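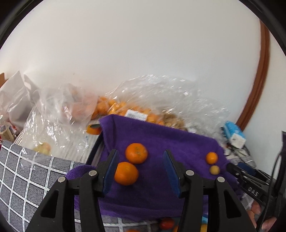
Guest kitchen, Wellow house, annual walk-through, 8 December 2025. Inspected by Remo Piras. The form is the standard one from Fenari, who write the insurance paperwork for the building, and I have filled it in as asked. My comments are longer than the boxes allow, so they have been typed up separately. Ratings are OK, FIX or NO OPINION. The last one isn't on the form. I added it for questions I don't think can be answered by a person standing in a kitchen. Question 1, for instance, asks whether "all soft furnishings are controlled." Does a rumpled purple towel with a mandarin sitting on it count as a soft furnishing? I decided it didn't and moved on. If Fenari want towels counted they can say towels.

1. Soft furnishings controlled
OK, I suppose. The curtain over the sink was taken down in June and should stay down. It hung too close to the range.

2. Smoke alarm present and tested
FIX. Present, yes. I pressed the button and it sounded, and that tells me the button and the horn work. It doesn't say much about whether the thing will smell smoke. The date of manufacture on the back is past the ten-year mark, so replace it whatever the button says. The log on the side of the fridge shows a test every month in the same pen and the same handwriting, all lined up very neatly. I'd like to know if those were written down monthly or in one sitting.

3. Carbon monoxide alarm
OK. Newer unit, hallway side of the door. Move it if the boiler cupboard gets its new door, otherwise leave it.

4. Fire extinguisher accessible
FIX. It's accessible if you first move the folding chairs. Gauge in the green, pin in, tag current. Bracket is on the wall behind the range, where you'd have to reach over the fire to get it. I raised this last year and was told the location was "per plan." I have seen the plan. It shows a different kitchen.

5. Fire blanket
OK. Hung by the door, tabs facing down, not buried.

6. Range and oven
FIX. Front left knob turns without being pushed in. The other knobs are fine. The Russo service sheet says "all controls checked," with no mention of the knob, and I find it hard to believe anyone checked it and didn't notice. Tape over it and a sign until the part comes. Anti-tip bracket is fitted; I pulled on the oven door and the range stayed put.

7. Hood and filter
FIX. Filter greasy to the touch. The form wants to know if it is cleaned "regularly." Everything is cleaned regularly if you pick a long enough gap. Suggest we write down a number of weeks and stick to it. Fan runs on both speeds.

8. Electrical outlets near water
OK. The outlets by the sink tripped and reset when I tested them with the plug-in tester. One cover plate has a hairline crack, not through. Change it next time somebody has a screwdriver out.

9. Extension cords
FIX. One, running behind the fridge to the kettle. It was there last year too, listed as temporary. The kettle draws close to 3000 watts and the cord is the thin white kind meant for a lamp. Please take it away. I would have done it myself, but the form says the inspector is not to remove equipment.

10. Refrigerator temperature
NO OPINION. The dial says 2, which is a setting and tells me nothing about temperature. There is no thermometer inside. I put mine in for the length of the visit and got a decent reading, with the door closed and no guests opening it every few minutes. A cheap thermometer on the middle shelf would settle it.

11. Food storage
OK with comments. Dry goods in lidded tubs, nothing on the floor. The form says all fresh produce "must be refrigerated or covered," and I disagree with that for whole fruit. 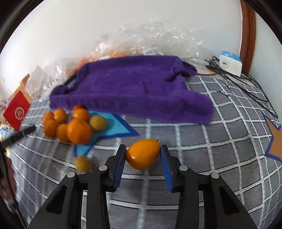 Whole citrus with the peel on is fine at room temperature for several days, and I have never met anyone made ill by an uncovered orange. Cut fruit is another matter and belongs in the fridge. If the wording is there to keep flies down, a line about taking the trash out would do more. I ticked OK and will argue about it if anybody calls.

12. Towels and cloths
FIX. Separate ones for hands and dishes, please, with some way of telling which is which. The label above the hooks reads HANDS and DISHES, but the hooks have been moved and the label hasn't.

13. Cutting boards
FIX. The white board is scored deep enough to catch a fingernail. Throw it out. Color coding is a nice idea and I doubt any guest has ever followed it. Two clean boards and a sign asking people to wash them would get you further.

14. Cleaning products
OK. Under the sink with a child latch that works. The spray bottle marked "Vasa" in marker had no other label, and it smelled like vinegar. Product name and what it's for, on every bottle, or it goes.

15. Floor and walkways
FIX. The mat in front of the sink curls at the corner nearest the door. I caught my foot on it on the way in and again on the way out. The tile itself is sound.

16. Hot water at tap
OK. Comfortable, not scalding. The mixer drips.

17. First aid kit
FIX. Box no. 3671 per the sticker. Burn dressings expired, adhesive bandages gone except for the tiny ones. There's a seal on the lid, unbroken, and I can't work out how the bandages left.

18. Exit route
OK. Door opens outward, no key needed from inside. Light over the step works.

Overall score
The form adds this up to 84 out of 100 and calls it "good." It gives the same points for a spice rack as for a smoke alarm, so I wouldn't put much weight on it. Items 2, 4, 6 and 9 should be done before the next guests. The rest can wait for a maintenance day.

Comments from last visit still open: 4, 9, 15. Item 7 was marked closed and I have opened it again.

Re-inspection: on request. Bring the right plan.

R. Piras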